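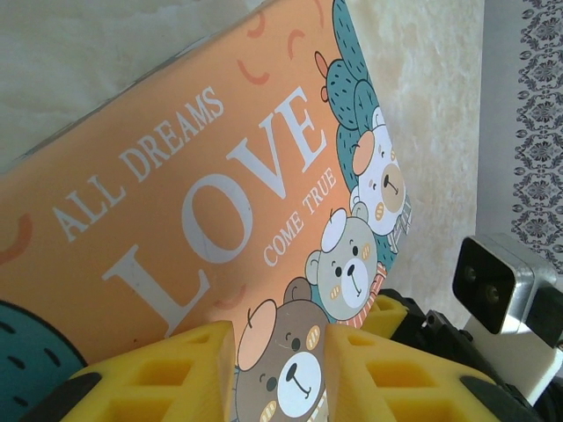

Storage in the back room has been reorganized again. The Marikar shelf is rated for 20 kg per board, and the old layout put all the weight on the top one. Heavy items now go at the bottom, flat things stand upright, and anything with a printed front faces out so it can be found without pulling the whole row. Orange is easy to spot. Gray spines are not, so those got labels.

Shelf depth is 200 mm, which rules out the larger Clalby boxes unless they go in sideways. I measured twice and left a gap of 67 mm at the left end for the folder with the manuals.

The remaining question is height. A second unit on top of the first would use the space under the ceiling, but the patterned paper marks easily and I don't want a board rubbing against it. The metal strip is also in play - a wall bracket should stay clear of it.

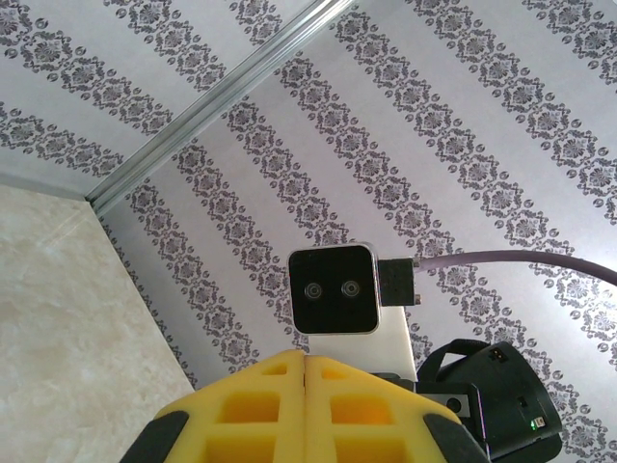
Ceiling paper and the silver strip, with the plain wall at lower left.

For now the upper unit is on hold. Prirness sells a 600 mm version that may be low enough, and I will check the bracket spacing before ordering.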